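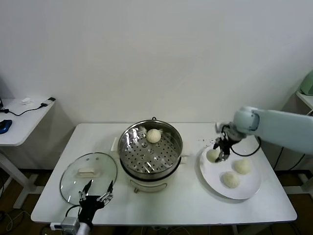

Steamed buns: what we learned from a very full kitchen

If you missed the May bake-along, you missed a lot of buns! We normally stick to loaves and the odd tray of scones, so a whole session with the oven switched off felt a bit daring, and I wasn't sure how many of you would come. More than 30 did, and several of you have since written in asking for the recipe and wanting to know which steamer to buy.

Ngaio Nepia led the session and very kindly let me copy out her notes. She makes a plain bun with no filling, which she says is the one to get right before you start stuffing things with pork or red bean paste. I had always thought of the plain ones as the boring cousins. I have now eaten them with butter and honey, with leftover curry, and on their own standing at the sink, and I take it all back.

Ngaio's plain buns

You need 312 g of plain flour (yes, she weighs it that exactly, and no, I didn't dare ask), a teaspoon of dried yeast, a heaped tablespoon of sugar, a pinch of salt, and enough warm milk to bring it all together. Start with 160 ml and add the rest a splash at a time. The dough should be firmer than bread dough. Knead until it is really smooth, ten minutes by hand at least, then cover it and go and do something else until it has doubled.

Knock it back, knead again for a minute or two and cut it into pieces. Roll each one into a tight ball with the seam underneath and set it on its own little square of baking paper. Give them a second rest of 20 minutes or so – they should look a bit puffy and feel light when you lift them.

Steam for 15 minutes over a good boil, lid on the whole time. Then turn off the heat and wait 3 minutes before you lift the lid. Ngaio is very firm on this one! Take the lid off too soon and the tops can wrinkle and sink. They still taste lovely, but they look like something you found in a coat pocket.

A word about steamers

An electric steamer pot with a metal basket is a lovely thing to have if you make buns often. It sits on the table, so the hob stays free, and there's a knob on the glass lid to lift it by. Have a big plate ready beside it for the buns as they come out, and put the lid down flat somewhere you won't knock it. Leave a good gap between buns in the basket, as they swell more than you think.

You don't have to buy anything, though. A bamboo basket over a saucepan works beautifully, and so does a colander with a well-fitting lid. If you go the colander route, wrap the lid in a clean tea towel to catch the drips, with the corners tied up on top and well away from the flame.

Leftovers

Cold buns go rather hard, but five minutes back in the steamer makes them soft again. They freeze well too, once cooled, and can be steamed straight from the freezer in ten minutes. My favourite thing is to slice a day-old one and fry it in butter until golden. Try it with marmalade.

Next time we're having a go at filled buns, including Ngaio's mushroom one, so please bring an apron and a tub to take yours home in.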